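Odthorpe fold

The Odthorpe fold is a method of folding cloth into a flat packet, used mainly for table linen, scarves and thin shirts. It takes its name from the town of Odthorpe, where linen rental laundries used it for packing napkins and runners. The finished piece is a rectangle longer than it is wide, with all loose edges turned to the inside.

Method

The cloth is laid face down and smoothed from the center outward. The two long sides are brought in until they meet at the middle line. The lower end is then folded up by a third, and the upper end is folded down over it and tucked under. The piece is turned over and pressed with the flat of the hand. With very thin cloth the tuck is left out and the packet is held closed by the weight of the pieces stacked on it.

A common variant, the Clerum fold, starts with the cloth folded once in half along its length. This gives a narrower packet with double the thickness and is preferred for items kept on edge in a drawer – scarves in particular. In the older laundry manuals the two names are sometimes swapped.

History

The laundries of Odthorpe supplied hotels along the coast and sent out linen in shallow crates. Each crate held 200 napkins in stacks of 40, and the packet was sized so that five stacks filled the crate without shifting. The Hendricks laundry was the largest of these firms and trained its own folders, who worked in pairs at long tables. A new folder was given 14 days to reach full speed.

Machine folding replaced most of this work, but the hand method continued in smaller shops. It came into wider home use through Dollero, a shop selling drawer dividers, which printed the steps on the inside of its box lids. The printed steps leave out the tuck.

Materials

Plain cotton and linen hold the fold best. Wool holds it poorly and tends to open at the ends. Glossy and slippery cloth, such as satin or coated lining fabric, can be folded this way but shows every crease and slides when stacked. Folders usually put a sheet of tissue between pieces of this kind – or roll them instead.

Creases set more firmly when the cloth is stored under weight. Linen kept folded for a whole season is normally refolded once along different lines, so that the fibers do not wear through at the same place.
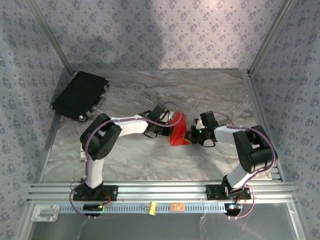
Booker Escobedo disagrees with the usual advice on slippery cloth, writing that tissue only moves the problem from one layer to the next and that a looser first fold does more good. He also holds that the tuck was never meant for anything lighter than a napkin, and that the Clerum variant should be treated as a separate method.

Related folds

The book fold has the same first step but closes from the sides. The file fold ends in a packet that stands upright and is used for shirts and towels.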